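About Grurkel

Grurkel looks after other people's paper. We sort it, straighten it, staple it, file it and, when given written permission, throw it out. If you have a drawer you no longer open, you are the customer we had in mind.

The company was started by Maj-Britt Lie, who had spent 15 years in offices where the filing system was a windowsill. Her first client was a dental practice with 153 unlabeled folders and one labeled "Misc." The folder marked "Misc." took the longest.

What we do

Most of our work falls under one of three services, all named on the same afternoon in May, when we should have gone to lunch.

Hinder is for paper that keeps arriving. We set up a tray, a routine and a polite letter to whoever keeps sending you the catalogs.

Sang is for paper you already have. You bring it in, we put it in order, and you take home less of it. The minimum is 100 sheets. The maximum used to be 500, until a choir arrived with its entire music library and we lost our nerve about saying no.

Perura is for estates and closed businesses. It is slower and quieter, and we don't put it on the flyer.

How we work

Everything gets handled on a table, by a person, a few sheets at a time. We have owned sorting trays with little wheels. They rolled. A plain wood top with good daylight has outlasted every clever thing we bought to put on it.

We square the edges before we read anything. New hires find this fussy for a week or so and then start doing it to menus. Pages that belong together stay together, even when one of them is obviously a grocery list — you'd be surprised how often the list turns out to be on the back of the lease.

Drinks are allowed at the far end of the table. This rule was argued over for longer than our pricing.

Papers on the desk, and drinks at a distance 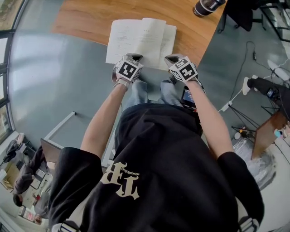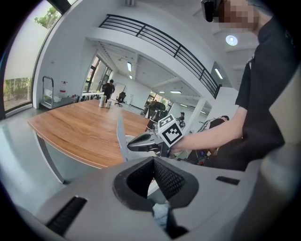
We are open weekdays and answer the phone when we can find it. Please don't sort anything before you come in. People mean well, but they tend to sort by size, and then we have to undo it.

Quotes are free and come on one sheet of paper. You may keep it or not.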